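Staff Update: Table Work at the Skerkeo Building Moves to Shared Operation

9 November 2021

Plastanberg has confirmed that the table-clearing and dish-handling trial at the Skerkeo building will continue through the end of January. The decision follows a review by the Operations Office, which received written comments from employees in both the service and technical groups.

Under the trial, employees carry out ordinary table tasks with a hand-held gripper. The recorded motions are then used to prepare the automated arms that the company plans to install in its canteen kitchens. Employees have so far completed 1820 recordings against a target of 2000 for the first stage.

Abhishek Bhardwaj, head of operations, said the company regards the program as a change in duties and does not intend it as a reduction in staff. "The people who know how a plate should be picked up are the people who have done it for years," he said. "Their judgment is what we are asking them to record, and it will be paid as skilled work."

Five canteen employees have transferred to recording duties on a full-time basis. Their grade and hours are unchanged. They will return to the canteens as arm supervisors once installation begins, and training for that position will be given during paid hours.

Adhiambo Swai, who represents canteen employees in discussions with management, welcomed the written guarantee on grades but asked for shorter recording periods. Several employees had reported sore wrists by the end of a shift. Management has agreed that no one will hold the gripper for longer than 94 minutes without a change of task. A request for a lighter tool has been passed to the supplier, Anton, and a reply is expected before the trial closes. 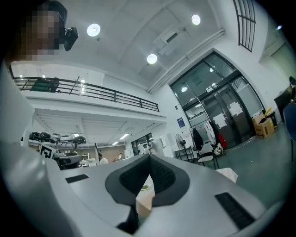
Table work with the hand-held gripper in the open room, with the mezzanine level to the left. A small green-rimmed plate is on the table.

Employees are reminded that notices concerning the recording schedule are issued by Ilaria De Luca and that changes of shift must be agreed with her in advance. Recordings are stored without names and are not used to assess individual performance. Any employee who wishes to have a recording withdrawn may apply to the Operations Office in writing.

Applications for the second group of arm supervisors are open to all canteen staff, including those at the Abou Zeid site. Forms are available from Leobardo Gallegos.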